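The Glass Table at Oltcombe: a talk with Lalit Bhardwaj 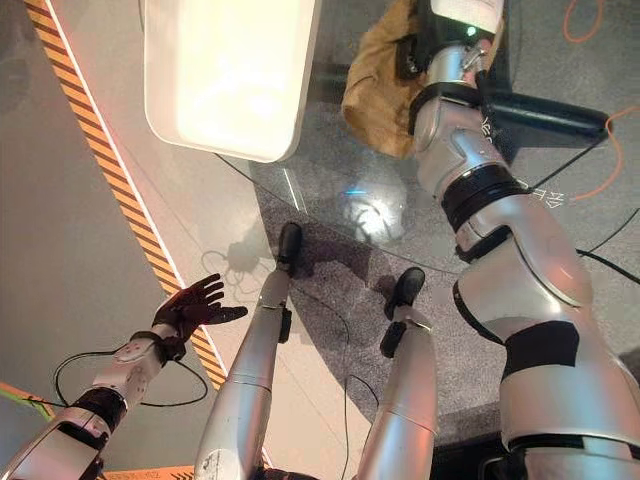
By the Prarkgate Neighbor desk | 24/11/2021 | Workplaces

I had been meaning to get out to Oltcombe all fall, ever since a friend told me (with more feeling than I'd have thought possible) that I needed to see how they had done the floors. So I went, and Lalit Bhardwaj met me at the door with tea already poured, and we talked for far longer than either of us had planned.

Lalit has been fitting out work spaces for 14 years, the last seven of them for Polden, and he is happiest when the subject is what's under your feet.

"People come in and look up," he told me. "They look at the lights, the windows. I always start with the floor, and then I'm on it with a tape measure for a week and my wife wonders where I am!"

The smooth light grey floor gives way to a speckled grey carpet, and between them runs the yellow-and-black stripe, with a thin white line along the carpet side. I asked if he had worried about it looking harsh.

"Oh, I worried. I wanted a plain edge, something quiet. We argued over it for two meetings, and I lost, and now I'm fond of it. You know where you are with a stripe like that."

And the carpet? He laughed at me a little for asking, but then he was off. He'd looked at about 40 samples, he said, and carried the speckled one around in his coat pocket for most of November, taking it out in stores and waiting rooms to see it under different lights.

Then there's the table, which I liked best of all. It's clear glass with a curved edge, and you can see the carpet right through it, with the big white tray sitting on top. Lalit chose the glass himself.

"I'd just spent all that time on the carpet," he said. "I wasn't going to cover it up! The tray came afterward. I wanted rounded corners to go with the curve."

His next job is a reading room for Pinto, a smaller place, and he already has a sample for it. He took it out of his pocket and set it down next to my cup.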